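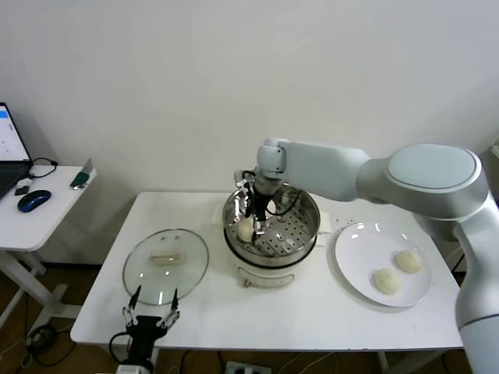
Photo: Drandholm kitchen lab, Pratport

November 9, 2024

I came home with tired feet but my hands did not hurt. In May I still put buns on plates for the whole shift, 833 on the worst day, and at night my fingers were red from the steam. Now the two arms are learning this work, and I am learning to watch them.

Owino, our company, bought the system from Indodmont. They told us it would be simple. 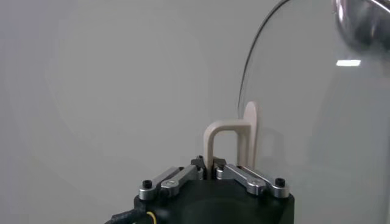 I sit at the laptop and write down each try. My boss wants 500 tries before the arms go to the real line in the big kitchen. It is strange to write "good" or "bad" about a movement that I did for 18 years without one thought. How do I hold a bun so the skin does not break? I had to explain this to the engineers, and I did not have the words, so I showed them with my hand — very slowly, like for a child.

Vol. 2, page 18
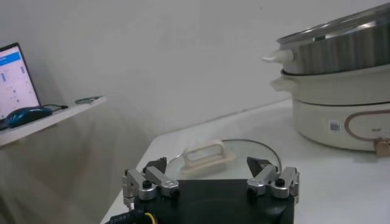

Vol. 2, page 19

The lid is the part I worry about most. A person lifts it and turns the face away, and this is all. For the arm we had to talk a whole morning about the handle.

Two women from my old shift asked me at lunch if they should look for other work. I said that the company promised training. It is true, but I heard that my voice was not so sure. I miss talking with them over the steamers.
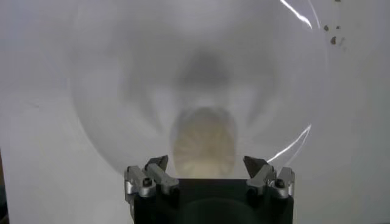

For tomorrow

Ask about the training list. Bring my own cup. Call my sister before the shift.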